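Fitted kitchen

A fitted kitchen is a kitchen in which the cabinets, worktop and appliances are planned together and fixed to the walls, as opposed to a room furnished with separate pieces (dresser, table, free-standing stove). Also called a built-in kitchen. In everyday use the term covers nearly any kitchen with matching base and wall units.

Background

Before built-in units most kitchens had a work table in the middle, shelves, and a larder or pantry off to one side. Storage was open or in a single tall cupboard. Between the wars, planners in Europe and North America started to treat the kitchen as a workplace - steps were measured, heights argued over, drawers labeled. Small city apartments pushed things along. After the war cheaper sheet materials and factory-made carcasses brought the idea to ordinary houses.

Local makers mattered more than the usual histories let on. In Cescombe the joinery firm Rudd sold a range of 42 standard units, painted, delivered flat on a cart and put together in the house. Later came Pinton, a rival, whose catalog ran to 173 parts if fillers and end panels are included. Neither firm survives. Beryl Bellamy's short history of the Cescombe trade is the main source for both, though its dating of the Pinton catalog is disputed.

Layout

Common plans are the single wall, the galley (two facing runs), the L, the U, and the island. Single wall is cheapest to plumb. Galley is efficient for one cook and a nuisance for two. The L leaves a corner that is hard to reach - see Corner units. Islands need floor space, and power or water has to be brought up through the floor.

The "work triangle" between sink, stove and refrigerator is still taught, less strictly than it used to be. Periklis Kouris has argued that it assumes one cook and one meal at a time, and prefers zones: storing, washing, preparing, cooking.

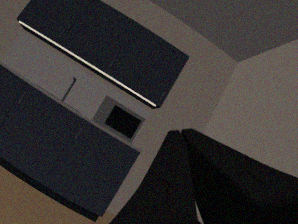

Wall units are normally shallower than base units so a person can stand at the worktop without hitting their head. Hung from a rail or from brackets screwed to the wall. Fixing into old plaster alone is not reliable; a timber batten or proper anchors are needed. Fitters usually hang the wall units first, while there is still room to stand underneath.

Construction

A unit consists of a carcass (sides, bottom, back, sometimes a full top), doors or drawer fronts, and hardware. Carcasses are mostly particleboard or plywood. Fronts may be solid wood, veneer, painted fiberboard or laminate. Base units stand on adjustable legs hidden by a toe kick, wich clips on last.

Hinges are mostly the concealed cup type, adjustable after hanging. Drawers run on side or under-mounted slides. The Zodex slide, once common in Cescombe kitchens, used a nylon roller and had a habit of jumping its track when overloaded - replacements no longer made, second-hand ones turn up.

Corner units

Either a blind corner, with one unit running behind the other, or a diagonal cabinet. Carousels and pull-out trays help somewhat. Some designers just close the corner off and accept the lost space.

Ventilation and lighting

Range hoods either vent outside or recirculate through a filter. Outside venting removes moisture as well, recirculating does not. Task lights under the wall units became common once low-voltage fittings were cheap. Older kitchens often relied on one ceiling light, so the cook worked in their own shadow.

Upkeep

Doors and drawer fronts wear out before carcasses. Refacing keeps the boxes and replaces the fronts; cheaper than a full refit and a lot less dust. Swollen board around the sink is the usual reason it cant be done.

See also: Pantry; Worktop; Scullery; Range hood

Last edited 26 May 2025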